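Speaker notes – Unley open day, talk for the evening group
Monday, March 23, 2026

Slides 1 and 2: title, then the map. Say who I am, say I went as a visitor and don't work for Cirkitz. Mention that questions can come at any point.

Slide 3: why I went. Cirkitz opened the Unley workshop to the public for one day. I'd read the leaflet and wanted to see a robot arm doing a small job close up.

Slides 4 to 7: the fruit table. Leave each one up for a few seconds before talking.
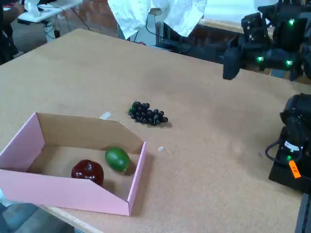
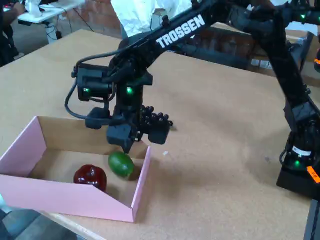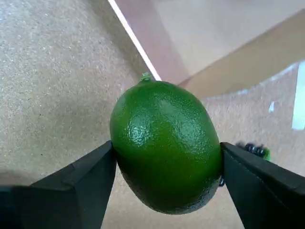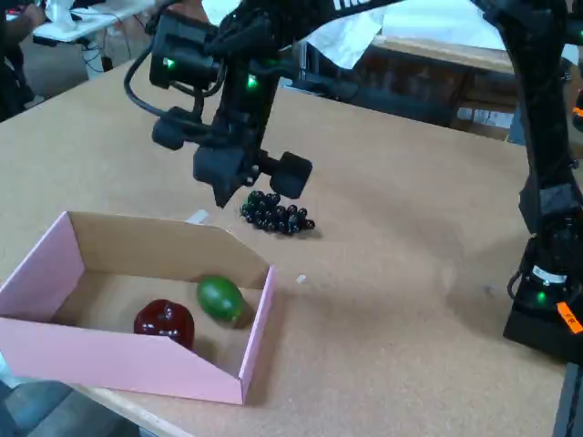
The job is to get fruit into a box. Apple, lime, grapes. It sounds like nothing, and I thought so too until I'd stood there for a bit. Each one is a different problem. An apple is round and shiny and wants to roll. A lime is smaller and longer, so it matters which way round you take hold of it. Grapes are the awkward one, with no flat side and no obvious place to grip.

Explain that the fruit is artificial. People will ask. The staff said they like it for this work as it stays the same shape from one week to the next, and you can drop it.

Ask the room: how would you pick up a bunch of grapes with two fingers and no sense of touch? Give them a minute. Last time someone said "by the stem", and that is a fair answer if the stem is long enough.

Slide 8: how the day ran. Demonstrations lasted 21 minutes each, with a break between. We went in by groups. Up to 600 people were expected over the day and the final figure on the door was 555. I was in the second group after lunch. There was a queue for the fruit table and hardly any for the other rooms, so if you go, do the other rooms first.

Slide 9: Niltach. This is the name Cirkitz gives to its training course for schools and small firms. Keep this short. It runs over 2 days and the next one is in June. I have leaflets at the back, please take one and don't take the display copy.

Slide 10: what I noticed.
– It is slower than you expect. The films you see online are often speeded up. Standing next to it, you wait.
– Cameras matter a lot. I had assumed there would be one big one somewhere overhead. Having one down by the wrist makes sense once you think about what your own view is like when you reach into a cupboard.
– Small children were better at guessing what it would do next than the adults were.
– It is quieter than I thought it would be. I could talk normally.

Slide 11: what it can't tell us. A table with three kinds of fruit is a long way from a packing shed. I asked about the Dunleavy site, where they do pack real produce, and was told it is still all done by hand there. Don't go further than that, I only have it from one conversation.

If asked about jobs: say I don't know. I asked and got a careful answer. Their view was that lifting and sorting would change first and checking would change last. I have no way of testing that.

If asked about cost: they wouldn't give a price on the day. Refer people to the Cirkitz office.

Slide 12: getting there. Bus stops outside, parking is poor. The entrance is at the side, past the loading bay, and the sign is easy to miss. Step-free all the way in, but the door is heavy.

Running short: skip slide 9 and hold up the leaflet.
Running long: stop after 10, go to questions.

Remember to switch the projector off and give the adaptor back.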